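In Praise of the Day-After Aisle

I love the seasonal aisle best when it's a wreck. Give me the bent boxes, the orange stickers on top of the yellow stickers, the single glitter reindeer lying on its side next to a stack of paper plates. Our Trustinora in Pranach moves all of it to the back wall by the pharmacy as soon as the holiday is over, and I am there with a cart and a coffee before I've put away my own leftovers.

People get a little embarrassed about this kind of shopping. They'll show you a full-price wreath with pride and then whisper that the ribbon came off the clearance rack. I think we have it backward! The day-after aisle is the most useful part of a drugstore, and I'd like to see more of us treat it as the regular place to buy holiday things instead of the place where mistakes go.

Start with wrapping paper, the thing I feel strongest about. I bought 2 rolls of Jalotik in January, the heavy kind with the grid printed on the back, and paid less for the pair than I would have paid for one in the first week of December. It cuts straight, it doesn't tear at the corners of a box, and it has been standing in my hall closet with no complaints. Plain dark green, tiny white dots. It has done two birthdays already and it'll do Christmas just fine.

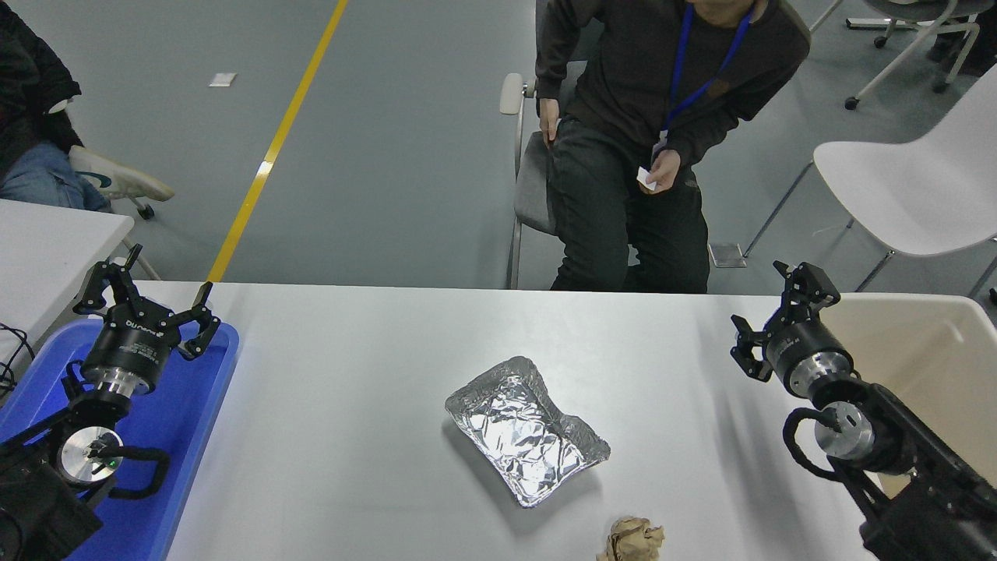

When is the best time to go?

Early on the second morning, in my experience. The first morning has the biggest crowd and usually the smaller markdown, and by the end of the week you're choosing between broken candy canes and a very large inflatable snowman.

I know the standard argument against all this. You buy things because they're cheap, you forget you have them, and then you buy them again. Fair enough, I've done it. I once owned enough cupcake liners with bats on them to supply a school. But that's a problem with my closet, and it has a simple fix, a list taped inside the closet door. Gift bags, tape, candles, napkins. If it's on the list I don't buy it, no matter what color the sticker is. (I make an exception for tape. You cannot own too much tape.)

What you get in return is so much calmer a December. My shopping that month is down to food and the actual presents, and I can walk past the giant display by the front door and enjoy it like a window, with no arithmetic going on in my head. I like the display! They do it up beautifully here, with the fake snow along the shelf edges and the train that goes around the gum. I'm just happier looking at it when I don't need anything from it.

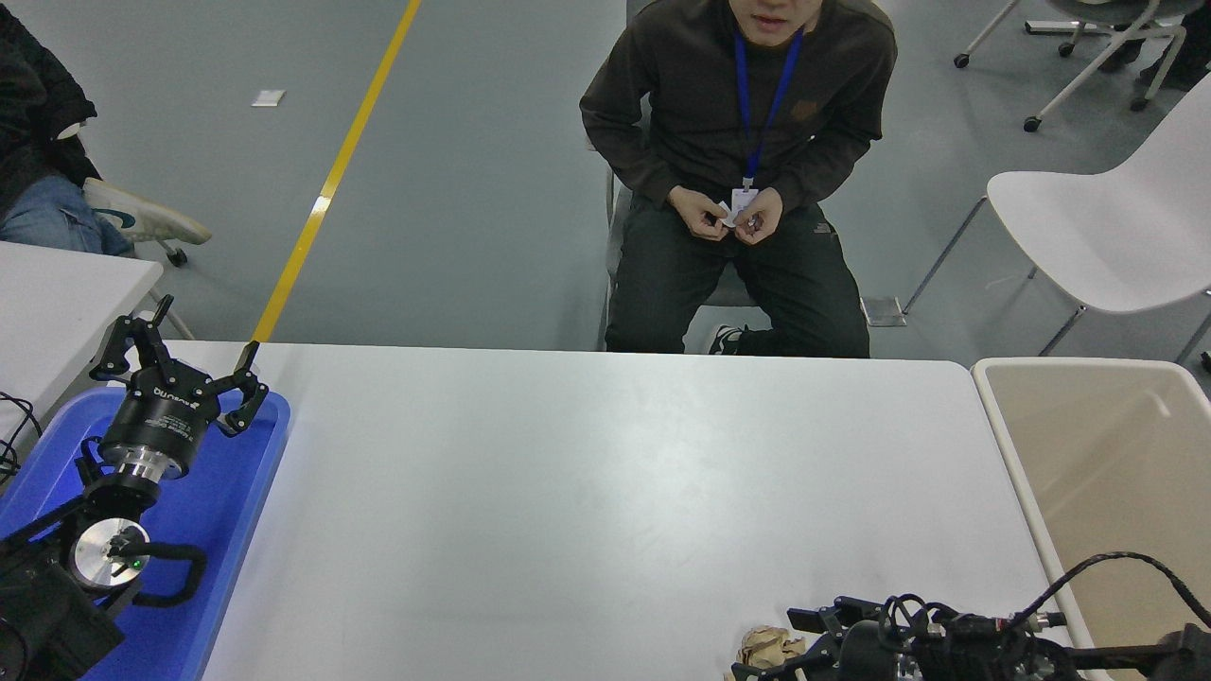
Maren Oldfield
Contributing writer, Shopping and Home

Candy is where people expect me to get carried away, and I'd say go gently. Chocolate keeps well if it's sealed and cool, so check the date on the bag and buy what you'd eat anyway. A red and green wrapper tastes the same in a lunchbox as a brown one. The baking section is where the bargains really are: sprinkles, food coloring, paper loaf pans, all marked down for having a snowflake on the label. I haven't paid full price for sprinkles in years, and the kids on our block don't seem to mind that their March cupcakes are a little wintry.

Cards are even better. A box of plain winter cards with a cardinal on the front will look just as nice next year, and you can get the good thick ones for the price of the flimsy ones. I write the year on the bottom of the box so I don't send my aunt the same bird twice in a row.

Then there are string lights, which I've come around on slowly. I used to think anything left over had to be left over for a reason. Mine came from last season's wall, a box of 200 in warm white, and they went up on the back porch in spring and are still there. I plugged them in at the kitchen counter before I did anything else and kept the receipt in the box, and I'd tell anyone to do the same. Ask about returns while you're at the register, too. Some stores treat clearance as final and some don't, and it's a lot easier to find out while you're standing there.
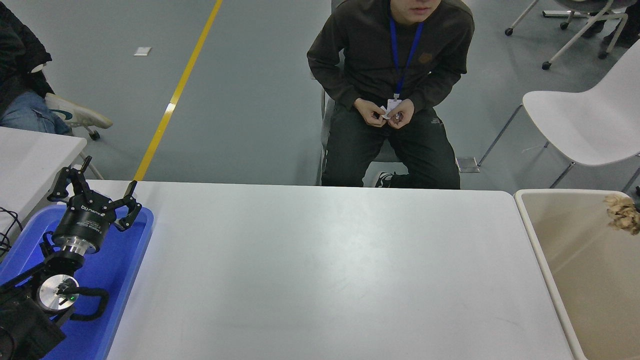 One reader wrote back after I mentioned all this in the spring newsletter that the whole habit leaves the small shops out in the cold: if everybody waits for the markdown, the gift store on the corner has nothing to sell at full price in December, and it doesn't have a chain's back room to store things in.

I've thought about that a lot, and I think it's the best objection there is. My own answer is to split it up. The ordinary stuff, the bags and tape and tissue, I buy late and cheap. What I save goes to Todorova, the little gift shop across from the library, where I pay what the tag says and pay it gladly. They had hand-dipped candles last winter and the loveliest felt stockings, and I would much rather put my money there than into a roll of paper that's going to be ripped up by breakfast. I don't wait for their sales. If I love it in November, I buy it in November.

I'd also love to see the chains get braver about how they present this stuff. Right now it looks like something spilled. Put the cards with the cards! Hang the stockings up where a person can see them! Our store had bins so deep last January that I was in one up to my shoulder, feeling around for a matching box of ornaments, and I found it — but I lost a glove in there and I'm pretty sure it got marked down.

A sign would help as well. Half the people I talk to in Pranach have no idea the back wall exists, and they've been filling prescriptions ten steps away from it.
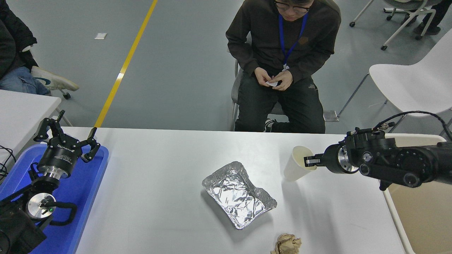 By Maren Oldfield | Shopping and Home

A few words about points, as I get asked. The Trustinora card does count clearance items here, at least on my receipts, and I cashed in 600 points on a cart that was almost all napkins and ribbon. I felt like I'd robbed the place. Check your own receipt before you plan around it, though, and don't let the points talk you into a second snowman.

Bring a bag with a flat bottom for the ornaments. Bring your list. If you see the Jalotik paper in the green with the white dots, leave me a roll, please. I'm down to the end of the first one and there are three birthdays left before fall.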